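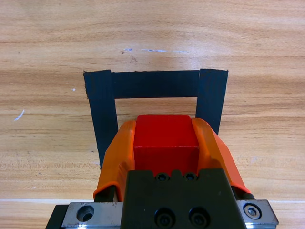
Progress report on the alumni memorial pages, for the Pusetport Fund

The first stage is done, more or less on budget. I'm less sure than I was in July that the second stage should go ahead as written.

We set out to put 900 notices of past students online, each matched to a yearbook entry. So far 155 are up. The rest are scanned but not matched, and matching is the slow part. Married names, nicknames and a school that changed its own name along the way all get in the road.

## What the software did

Standetti sold us Mullar on the promise that it would read the old newsprint and pair the names for us. It reads the newsprint well enough. The pairing I wouldn't trust with my own grandmother. Of the notices it marked as certain, 46 were wrong when Thu Hầu checked them by hand, and in 4 cases it had joined two cousins into one person. A family would notice that straight away, and they'd be right to be cross.

Standetti says the next version will fix it. They said so last time as well. I'd like to see it work on our own pages before we pay for another year.
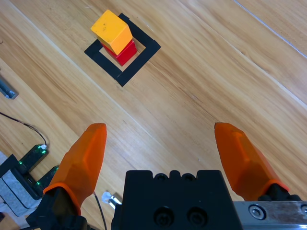
## Money

Scanning came in under. Checking went over, and will keep going over while it's done by hand. We've moved the unspent travel money across, with your office's approval.

Marti has offered to host the pages free for the first year. I've asked what the second year costs and haven't had an answer, so please don't count it as a saving yet.

## Next

- Thu keeps checking, oldest classes first.
- No new notices go up on the software's word alone.
- Families can ask for a correction by letter or email, and we'll honour it within the month.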